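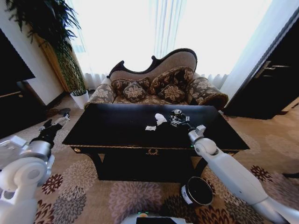

板チョコの甘さは、もう少し選ばせてほしい

7/2/18

近所のスーパーの菓子売り場で、板チョコの棚の前に立つ時間が長くなった。種類は増えている。カカオ分の高いもの、ナッツ入り、塩入り、果物の皮を混ぜたもの、産地の名前を大きく書いたもの。それなのに、買って帰りたいと思うものは前より減った。理由を考えてみると、甘さの幅が狭いという一点に行き着く。

今の売り場には、大きく分けて2つの方向しかない。ひとつは昔からあるミルクチョコレートで、口に入れた瞬間から甘い。もうひとつはカカオ分の高さを売りにしたもので、こちらは苦く、酸っぱく、粉っぽいものも多い。その中間、つまり甘さは控えめだが苦さを我慢しなくてもよい、というあたりが手薄である。探せばないことはない。ただ、いつも置いてあるとは限らず、気に入ったころに棚から消えている。

私は長いことダセント(Dasent)の板チョコを買っていた。赤茶色の紙に包まれた、特に変わったところのないミルクチョコレートである。味が少し濃く、砂糖の甘さが後に残らないところが気に入っていた。それが一度の改良を境に、はっきり甘くなった。包み紙には「さらにまろやかに」と書いてあった。まろやかという言葉は便利なもので、乳が増えたのか、砂糖が増えたのか、香りを変えたのかが分からない。原材料の欄を見ると、以前は先頭がカカオマスだったのに、新しいものは砂糖になっていた。使った量の多い順に書かれるものだから、そこを見れば見当はつく。

会社が味を変えること自体に文句を言うつもりはない。カカオの値段は上がったり下がったりするし、甘いほうが売れるという調査もあるのだろう。私が不満なのは、変えたことを別の言葉で言い換えるやり方である。「甘くしました」と書けばよい。甘いものが好きな人はそれで買うし、そうでない人は別のものを探す。どちらにとっても話が早い。

カカオ分の表示についても同じことを思う。七十パーセントと書いてあれば苦い、という受け取り方が広まっているが、同じ七十パーセントでも会社によって味はまったく違う。あの数字にはカカオバターも入るので、油脂分が多ければ口どけはよくなるが、苦さはそれほど強くならない。逆に、数字が低くても焙煎が深ければ焦げたような苦さが出る。数字は目安にはなるが、味の説明にはなっていない。

職場の同僚にラクシュミ・ワリヤーさんという人がいて、昼休みにこの話をしたことがある。彼女はソソウ(Sosow)の塩入りダークチョコレートをよく買う。一枚もらって食べたところ、塩の粒が表面ではなく中に散っていて、噛むたびに味が変わった。悪くない。ただ、私には塩が多かった。彼女に言わせると、塩が入っているから砂糖が少なくて済む、だからこれでよいのだそうだ。理屈は分かるが、塩で甘さを引き締めるという方法は、使いすぎるとどれも同じ味になる。このところの塩入りの流行には、少し飽きている。

高いものを買えば解決するかというと、そうでもない。デパートの催事場で、ルアンラート(Luangrath)という小さな工房の板チョコを買った。一枚で15グラムほどの薄いもので、値段は500円を超えていた。味はよかった。果物のような酸味があり、甘さも出しゃばらない。しかし、これは仕事の合間に割って食べるものではない。包み紙を開けるときから構えてしまい、一かけらごとに感想を考えてしまう。板チョコの良さは、何も考えずに食べられるところにある。新聞を読みながら、あるいは皿を洗い終えて一息つきながら、二かけか三かけ食べて残りを包んでおく。そういう食べ方のできるものが、ほどほどの値段であってほしい。

この点で参考になると思うのは、デミド・ジュラーヴェリさんの店である。商店街の端にある輸入食品の店で、棚の一段がまるごと板チョコになっている。値札の横に小さな紙が貼ってあり、甘さが五段階で手書きされている。店主が食べて決めただけの、何の基準もない五段階である。それでも、三と書いてあるものを二度買ってみて、どちらも私にはちょうどよかった。機械で測った数字よりも、一人の人間が同じ舌で並べた順番のほうが役に立つ。合わなければ、次は二か四にすればいい。

大きな会社に同じことができないはずはない。カレーのルーには昔から甘口、中辛、辛口がある。客は誰でもあの表示を信用して買っているし、会社ごとに中辛の辛さが違うことも承知している。ワインの売り場にも甘口から辛口までの目盛りがある。チョコレートにだけそれがないのは、チョコレートは甘いに決まっているという思い込みが残っているからではないか。

反対の意見も聞いたことがある。甘さを表示すると、甘いほうが体に悪そうに見えて売れなくなる、というものだ。そうかもしれない。だが、甘いものを食べたい日は誰にでもある。私も九月の連休に山を歩いたときは、いちばん甘いものを選んで持っていった。疲れているときに苦いチョコレートを食べても嬉しくない。あのときはクラテックス(Clatex)のキャラメル入りを食べて、心からうまいと思った。普段なら一口でやめる味である。つまり、甘いものが悪いという話をしているわけではない。その日の気分で選びたいのに、選ぶための材料が包み紙に書かれていない、と言っている。

もうひとつ付け加えると、大きさの問題もある。最近は個包装の小さなものを袋に詰めた商品が増え、昔ながらの一枚ものは棚の下のほうに追いやられている。個包装は配るには便利だが、食べる量を自分で決めにくい。ひとつでは足りず、ふたつでは多い。一枚の板なら、溝のところで好きなように割れる。溝を無視して斜めに割れてしまうこともあるが、それは食べる側の腕の問題である。

祖母は1940年の生まれで、チョコレートは割って人に渡すものだと言っていた。家に板チョコが一枚あると、必ず銀紙の上から先に全部割り、それから包みを開いた。大きいかけらは子どもに、小さいかけらは自分に、という分け方だった。あのころの板チョコが今より甘かったのか、そうでなかったのか、私にはもう比べようがない。

ダセントには一度、葉書を書いた。前の味も残してほしい、だめなら甘さの目安を裏に書いてほしい、という内容である。丁寧な返事が来て、ご意見は担当部署に伝えると書いてあった。包み紙は今も「さらにまろやかに」のままである。しばらくはジュラーヴェリさんの店で、三の札がついたものを順番に買ってみるつもりでいる。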